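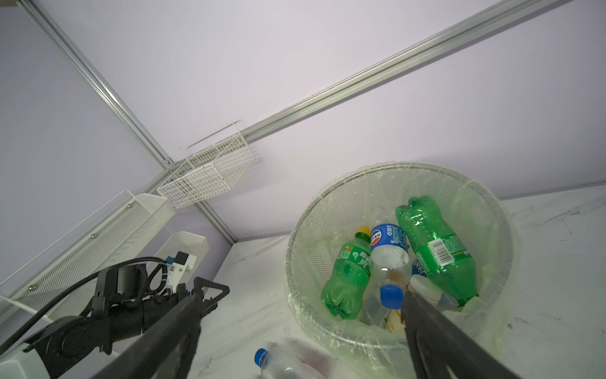

Gripper at the mesh basket, lined, bottles inside.

Jarka bench rules for small robot arms, spiral bound, 60 pages
4 out of 5

Bought this for our sorting cell at Hustumton. Short version, good, get it, skip the chapter on paperwork.

Best part is the cell setup checklist. Cables off the floor or clipped down. Reach limits set before the fingers get anywhere near a wire basket, and a slow speed for anything with a bag liner. We had no written rule for liners at all before this. Thin plastic folded over a rim is an easy thing to snag and the book gives it two whole pages. Also a good bit on dropped items: stop, hands out, log it, then pick up. My crew used to just reach in. Not anymore.

Floor marks get a page too. Wipe and note them each shift so a new one stands out. Fine, we do it now.

Gripes. Stop button section is too thin, Pilley's older guide is better on that. Index is useless, I looked up "pinch" and got sent to the wrong page twice. Binding came lose after 6 weeks. And it assumes one arm per cell, so for shared space you're on your own. I wrote our own sheet for that, one arm parked before the other moves.

Doesnt replace the actual safety standard, says so on page 4. Read both.

Aba Darko, 23 Sep 2023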